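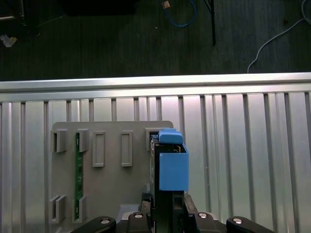

Tendar opens assembly workshop in Jirnside

JIRNSIDE, October – Tendar, a maker of small electronic modules, is pleased to announce the opening of its new assembly workshop in Jirnside. The workshop has a floor area of 900 square meters and will give work to 27 people by the end of the year.

The first product prepared at the new site is Kingi, a control unit for greenhouse heating. Work on Kingi is organized around gray plastic fixture plates, which are placed on aluminum work surfaces. The plates have slotted brackets and holders, and a narrow circuit board can stand in them on its edge.

"Before, we kept the parts in trays, and every worker had her own order," said Maxine Lowther, head of production at Tendar. "With the plate, the order is the same for all of us. It is a simple thing, but we needed many months to agree on it."

The fixture plates were designed together with Prerance, a tooling company that has supplied Tendar since its first years. Tendar has ordered 80 plates for the start and expects to deliver 394 Kingi units to its first customers before winter.

Customers and local schools are invited to visit the workshop on Thursday from 2 p.m. – please register at the reception in advance.

Press contact: Maxine Lowther, Tendar, Jirnside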